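Ticket: Pichon fingertips vs. stock pads on thin fabric
Opened by: Perrine Huet
Assigned to: Kiran Chauhan
Status: open, waiting on parts
Cell: Hastwood, two-arm

Perrine, Friday 9:40
Stock pads keep losing the top layer on pinstriped cloth. They close fine, the controller reports a grip, then the fabric slides out as soon as the arm lifts. 30 tries with the stock pads, 6 drops. I'd love to get the Pichon tips on both arms today and run the same fold again!

Kiran, 10:15
Go for it. Keep the force limit where it is so we only change one thing. Which side are you starting from?

Perrine, 11:05
Right arm first, left one parked up near the mesh shelf.
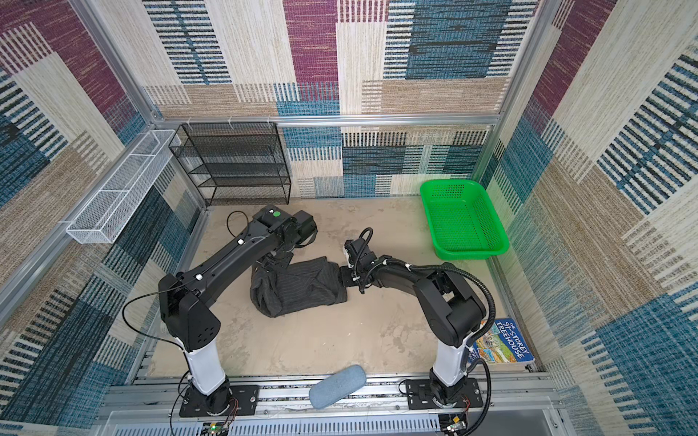
Right gripper on the edge of the pinstriped garment, left arm clear.

Really happy with how these tips close on an edge. Same force limit, same Skaller controller profile, 30 more tries and 2 drops. Both drops came on a bunched edge where the tips had several layers to deal with, so I'd like to look at approach angle before blaming the rubber.

Kiran, 11:30
Great numbers. Can you check the wrist camera on the other arm? Lionel saw glare throw off the edge finder last time.

Perrine, 13:20
Checked. There's strong glare at lower left, on the table surface, but the stripes stay visible, shifting direction where the fabric folds. 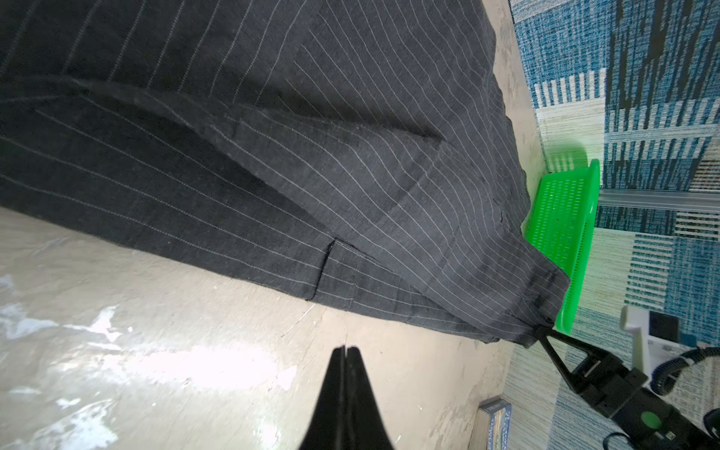
I turned exposure down two steps and the edge finder stopped jumping to the bright patch. The pocket-like slit in the middle still gets picked as an edge now and then – Timothée thinks a minimum length filter will sort that out, and I'm keen to try it.

Kiran, 13:45
Add the filter, then do a run of 100 with both arms. I've ordered a second set of tips.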